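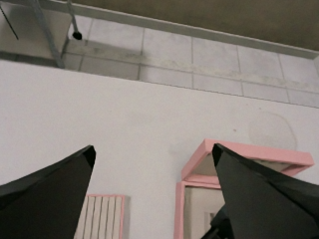 T. Grosano, support lead, Skilley
Updated Nov 7, 2023

Can two people edit the same Skilley note at once?
Yes, up to 20 at a time. I wouldn't put 20 people in one note, whatever the sales page says. Past a handful, the cursors get in each other's way.

Does it work offline?
Sort of. You can type, and your changes sync when you reconnect. If someone else edited the same line, the later save wins and the other goes to History for 60 days.

Is the "smart merge" any good?
For plain text, fine. For tables I have my doubts - check them by hand.

Can I import from Sketis?
Text and headings, yes. Comments don't come over. The importer claims to keep links, but one class file we tried had 1,637 of them and plenty pointed nowhere.

Will you add voice chat?
It's been "planned" since February. I'd keep using whatever you use now.

Do students need an account?
Only to edit. Anyone with the link can read, so think before you post it.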